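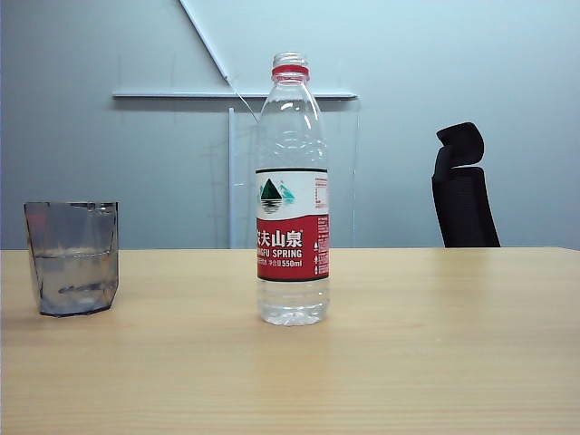
Clernham lifts boil-water notice after new main goes in

4/11/25

Clernham residents can drink from the tap again after the town ended a boil-water notice that had covered 407 homes on the east side. The utilities office said samples taken from the Wynne Street and Farow Road lines came back clear on two tests in a row.

The notice went out when a section of cast-iron main failed under Wynne Street and pressure dropped across the district. Crews closed the street and replaced 800 feet of pipe. The elementary school stayed open with its drinking fountains shut off, and the public library cut its hours until the crossing was passable.

Residents on the affected streets should run their cold taps for several minutes before using the water, and throw out any ice made while the notice was in force. Filters in refrigerators and pitchers should be changed. Water may look cloudy at first, which the utilities office said is trapped air.

"We would have liked to do this faster," said Huw Prosser, the town's utilities director. "We had old drawings that put a valve on the wrong side of the street, and that cost us most of a night."

Prosser said the rest of the Wynne Street main is the same age and was already listed for replacement. The work had been put off in January when bids came in over budget. He will ask the town council to move it up.

Carys Hughes, who runs a bakery on Farow Road, said she had closed for part of the time and bought water for the rest. "You don't think about how much goes into dough until you're carrying it in from the car," she said. She plans to file a claim with the town.

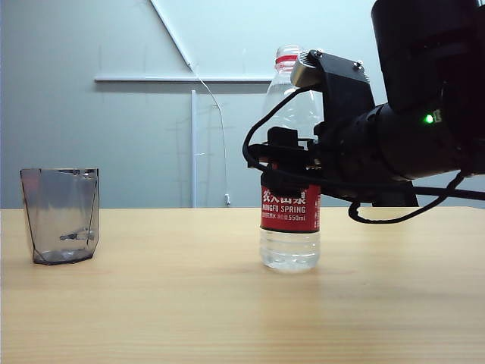 Bottled water and claims

The pickup point at the Andura Center parking lot has closed. Unopened cases left over will go to the food pantry on Mill Lane. Households with infants or medical needs that still want a delivery can call the utilities office during business hours.

Small businesses may apply for up to $2000 toward losses tied to the notice. Forms are at the town hall front desk, and receipts are required. Seren Lewis in the clerk's office is handling questions.

Wynne Street remains one lane between the library and Farow Road until the pavement is patched.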